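Borport Woodwork Board
Finishing and Refinishing
Thread: Oil or waterborne poly on a pale work table

dilgate_shop
4 February 2021
I have a work table with a pale wood top. The previous owner told me it had one coat of a matte waterborne finish and nothing since. The surface is dull and slightly rough across the grain, and water no longer beads on it. I ran a test with a teaspoon of water: it darkened the wood in under a minute.

Use is light assembly, sorting, some glue, a soldering iron on a mat. No food.

Two options under consideration:
Option one, sand to bare wood and apply hardwax oil.
Option two, scuff and recoat with waterborne polyurethane, matte.

I do not want the color to shift toward yellow. Which holds up better?

grainfiller
If water darkens it in under a minute the film is gone in those areas, so a scuff and recoat will go on over two different surfaces. The worn parts will absorb and the intact parts will not. You will see it in raking light. Sand the whole top regardless of which product you use.

On color: waterborne stays closest to bare wood. Any oil will warm it. The ones sold with a little white pigment offset most of that but leave pale residue in open grain if you don't buff it off in time.

ststomach
Disagree on sanding the whole top. I have recoated three benches over partial wear and the blotching evened out by the second coat. Clean with a damp cloth, let it dry overnight, 220 by hand, vacuum, coat. Going to bare wood removes material you can't put back, and if the top is veneered you may go through it at the edges.

dilgate_shop, is it solid or veneered?

dilgate_shop
Solid as far as I can tell. The grain carries over the front edge and down the end. I have not pulled the top off to check the underside.

grainfiller
Then there is no risk in sanding. Start at 120, not 80. 80 leaves scratches that take longer to remove than the old finish did.

Ververidis
80 is fine on a random orbital if you go through the grits without skipping. The problem with starting at 120 on old waterborne is that it loads the disc. I used up 7 discs on one small top that way.

grainfiller
Seven discs on a small top means the finish was not cured or the extraction was poor. I get one disc per grit on a table that size.

Ververidis
Extraction was a shop vac on full. The finish was ten years old. Softens with heat, gums up. Slow the sander down if you have a speed dial, that did help later on.

ststomach
Back to the question. For glue and general bench use I would take poly over oil. Dried glue pops off a film. On oil it bonds to the fibers and you scrape it out. The case for oil is spot repair: you can redo one patch without touching the rest. With poly a patch always shows at the border, matte worst of all, and the matting agent burnishes to a shine where your forearms rest.

hollowmortise
Oil. I have had hardwax oil on an assembly table since November and it has had epoxy, PVA and flux on it. Everything scraped off with a plastic card. Apply thin. Most complaints about it come from people who leave too much on the surface.

dilgate_shop
Does burnishing happen on oil too?

hollowmortise
Some. Less visible, and a white pad with a few drops of oil brings it back level.

pinegrove
Adding a data point for the poly side, or possibly against it.

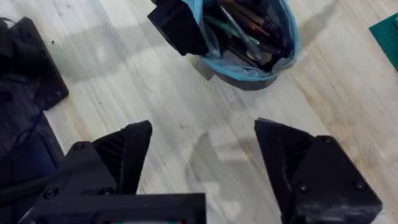

My own top was done with matte waterborne, 4 coats, foam brush, light sanding between coats. I have not refinished it. Condition now: faint scratches, small dark specks, the matte a little worn. The grain still reads clearly from end to end and the color is pale enough that I would not call it yellowed. I have never identified the specks. They do not come off with water or alcohol, and I have not tried scraping.

grainfiller
If they don't wipe off they may be under the film. Iron dust plus moisture will do it on anything with tannin. Did you use steel wool between coats?

pinegrove
Gray synthetic pad. There is a metal vise one bench over, so filings are possible.

grainfiller
Oxalic acid would shift iron stains, but only on bare wood. Not worth stripping for specks that size.

ststomach
Agreed for once. Leave them.

Ververidis
The scratches don't bother me either. On gloss they would.

dilgate_shop
Decision so far: sand from 120, low speed, then test both products on the underside. I have an offcut of something similar but would trust the real board more. Two patches of each, roughly a hand's width, glue and flux left on for 24 hours.

hollowmortise
Give the poly at least 7 days before the glue test. It is dry to the touch in an hour and nowhere near cured. The oil wants about the same.

dilgate_shop
Noted. Will the underside need the same finish as the top when I'm done?

grainfiller
Yes, same number of coats if it is solid. Otherwise it takes on moisture from one face and cups.

ststomach
One coat underneath is enough if the top is screwed down through slotted holes. Check the holes first.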